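July 8, 2022
Bendport audio room, bench notes
Re: Inari audience blender, second pass

Started with the demo file again, the one Kütt sends to everybody. I still don't trust it. The singer comes in, the crowd swells on the first line, and it sounds wonderful, and the crowd also happens to swell at exactly the moment anyone mixing by hand would push it up. Either the box is very clever or somebody had a hand on a fader. No raw tracks with the demo, so no way to tell. I asked for them and got a brochure.

What the box is supposed to do: take the house mics and the clean feed from the stage, line them up in time, and ride the audience level so a TV performance doesn't sound like a studio vocal with applause glued on each end. That last complaint is fair. We did exactly that on the Trarnton show in February, and it sounded like the singer was in a closet and the fans were in a parking garage. So I'd like this thing to work. I just don't want to be sold a ducker with a nice front panel.

Used our own Trarnton multitracks today. House left, house right, the balcony pair, lead vocal, band stems, playback stem. Everything at 48k, nothing processed. Turned off "auto warmth" first thing. I don't know what it does and the manual doesn't either.

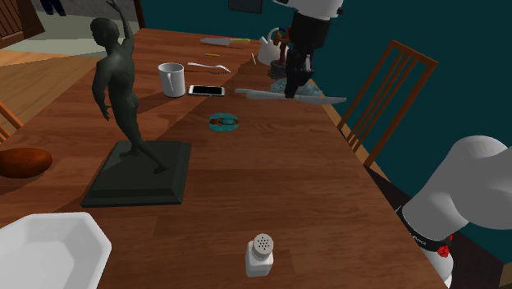

Time alignment. Ran the auto detect on house left against the vocal. First pass gave 1,437 samples. Ran it again from the second verse, same mic, same song, nothing moved: 1,592. That is a difference of better than three milliseconds, on a mic that was clamped to a rail all night. My guess is that it locks onto the snare when the snare is loud and onto the vocal when it isn't, and the two don't come out of the PA at the same place. The manual says the detector is "source aware." I would like to know which source.

Did it by hand with the stage clap from before doors, which is what we should do anyway. Landed close to the first number. Locked it and left it there for everything below.

Level riding. Better than I expected on applause. It comes up smoothly at the end of a phrase and gets out of the way before the next line. On the ballad it was good, and I'd have been happy to have done it myself. On the uptempo number it pumps. Every kick drum leaks into the house mics, the box takes the kick for excitement, and the crowd breathes in time with the band. Slower release helped. It also made the applause hang over into the presenter's intro, where you lose her first two words. There may be a setting between those two, but I didn't find it before lunch.

Ring. Something builds up at 900 Hz when the balcony pair is in. First thought was the room, since Trarnton does have a honk. Pulled the box out of the chain and the honk was still there but small. Put it back and it was big again. So the box is finding the ugliest part of the room and deciding that it's the audience. Notched it on the way in. Should not have to.

Listening. Cut 10 clips, half through the box and half from my hand mix, matched for level, names scrambled by the script. Played them on the nearfields and then on the crummy TV in the hallway. On the nearfields I could pick the box nearly every time by the pumping. On the TV I was guessing. I hate that result but I'm writing it down, because most of the people watching an awards show are on the crummy TV. The test also has one listener, and he built the hand mix, so it is worth what it's worth. Somebody who doesn't care about either should do it next.

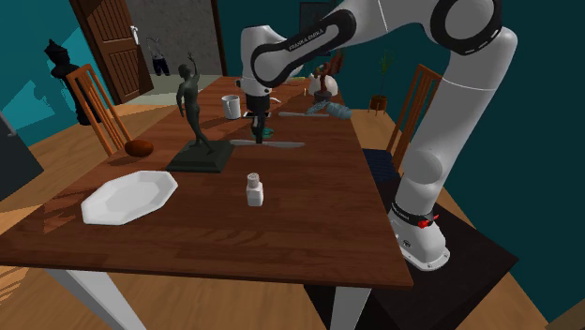
The bigger question is whether we're feeding it the right mics in the first place. Everything in the Trarnton recording was either on a rail or up in the balcony, which means a lot of PA and not much person. For the next try I want one mic right down among the seats, on a boom that stands off to the side and goes over people's heads. Think of the Franka arm on the table: base at the end, up and over, then the last section hanging straight down in the middle with the gripper close to the wood. That's the shape. Not that low, obviously, or we'll get one man's cough for three minutes. But a straight drop keeps the back of a cardioid pointed up and lets us swing the base out of a camera's way without moving the capsule much. The usual slanted boom does neither very well. Whether the camera people will put up with it over the good seats is another matter. They said no to the last thing.

Things the sales sheet says that I could not get to happen:

"Singalong detection." Played it the chorus where the whole floor is singing. It turned them down. Tried again with sensitivity all the way up and it turned up the bass guitar.

"Zero setup." See the whole first half of this page.

"Broadcast safe output." It went over twice on the confetti hit. We'd have a limiter after it anyway, so not a deal breaker, but don't print it on the box.

Things it did that I'll admit to: the crossfade from applause into speech is cleaner than ours when the release is short. The meters are easy to read from across the room. It didn't crash.

Also unclear what happens when the vocal is partly playback. Our singer at Trarnton had a double under the choruses, so the clean feed was two things, and the box acted calmer there than in the verses. Could be the double, could be that the choruses are just more even. Need a track with the same section both ways. We may have one from rehearsal if the drive labels can be believed.

To do:
Ask Kütt again for raw tracks. Ask in writing.
Repeat auto detect on the balcony pair, several start points, same song.
Try the side-stand boom in our own room with the folding chairs out before showing it to anyone.
Find out what auto warmth does.
Loan unit stays in the rack until then. Do not update the firmware, I want the same box I tested today.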